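Gripper pads for laundry: what I'd use

I've been swapping finger pads on my hand-held gripper for 3 evenings now, and slippery shirts are the real test! The smooth Kimell pads let go of satin every time (so annoying). Textured ones grab a collar nicely if you come in low and slow.

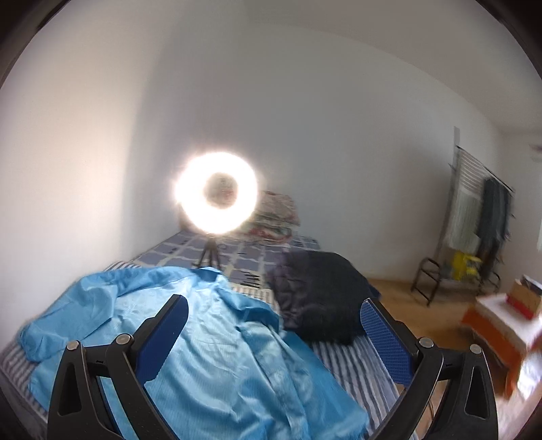 Blue textured pads, wide open over the satiny shirt.

Start with the sleeves, then the body. And wipe the pads every 20 grabs or so, lint kills the grip. Azlan Purba uses a damp sponge, I just use tape.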